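Exporting a short for festival DCP: 24 or 25 fps?

Stijn Kuipers
Our short was shot and cut at 25 fps. The Sustlow festival wants a DCP and their tech sheet lists only 24. Running time is 3112 frames without credits. Do I conform before the sound mix or after?

Ilse Segers
Before. Slow the picture to 24, lock it, then have the mixer stretch the stems to match with pitch correction. Check sync at both ends, and again at any reel break. If you mix first you will pay for it twice.

Frans Meijer
ask them if they take 25, most servers do. ours played fine in September

Stijn Kuipers
Asked. They take 25 if it is SMOKE TESTED on their server by 13 May 2025.
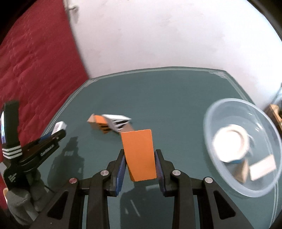
Also, they want the drive formatted ext2 or ext3 with an MBR partition table, so exFAT is out. I will send it that way and keep a 24 version as backup.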